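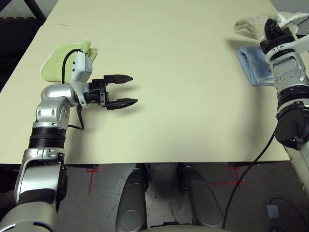
Dreline says its new planner can fold laundry. The numbers need a closer read

Filed under: Robotics > Software

January 2, 2019

Dreline has released version 11 of its motion planning software for two-armed robots, and the company is calling it a turning point for work with soft goods such as towels and clothing. The claim rests mostly on one figure: a 90 percent success rate over 863 folding attempts.

That would be a strong result. Cloth is hard for planning software because it has no fixed shape, and a towel that has been dropped in a heap gives a depth sensor very little to hold on to. Most systems look for a corner, guess wrong, and try again.

The trouble is in how Dreline counts. According to the release notes, an attempt begins only after the perception module has reported a corner it is confident about. Runs in which the software looked at a bunched towel and never settled on a place to grab are logged separately, and the company has not published that log. A planner that is allowed to skip the hard cases should do well on the rest.

Idun Halvorsen, who leads the planning team at Dreline, defended the method in a call this week. "We are measuring the planner, and the planner can't do anything until it has a target," she said. She added that perception results would come out in June as a separate report.

Fair enough, but customers don't buy the planner alone. Hostent, a linen service that has been testing the software, said it was "encouraged" by the folding and would not say how many towels per hour it gets. It also said that staff still spread out the worst heaps by hand before the arms start.

There are real gains in the update. Both arms are now planned together — earlier versions moved one and then the other — and the time spent computing a path has dropped by 50 percent on Dreline's own test machine. The new replay tool, which lets an operator step through a failed grasp and see what the software believed at each moment, may be the most useful thing in the package. It got two lines in the announcement.

Pronora, which sells a competing planner, has promised its own cloth results and has so far shown none. Dreline has at least put a number out. Until the skipped runs are published next to it, buyers should ask for a test on their own laundry, straight from the bin.

Related items
Pronora delays its gripper control update again
Urbonaitė opens its grasp simulator to outside developers
Why robot demos still start with a clean table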